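Home | Projects | Reports | Contact

Print this page | E-mail this page

Pakside Community Room: progress report, July

The tables are finished. The 37 old tops were taken off and the new white ones from Karimi are now fitted in both halls. We chose the matte finish over gloss for the sewing and craft groups, who work under the ceiling lights in the evening. The two damaged frames went to Huren for welding and came back on Tuesday.
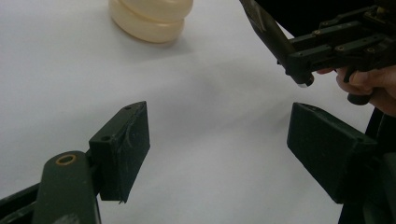 Spending is $200 under the amount approved, mostly on delivery. We would like to put this toward felt pads for the table legs. Still to do are the four folding tables in the Dikberg annex and the storage rack. Gaspard Leblanc will send the invoices with the next report.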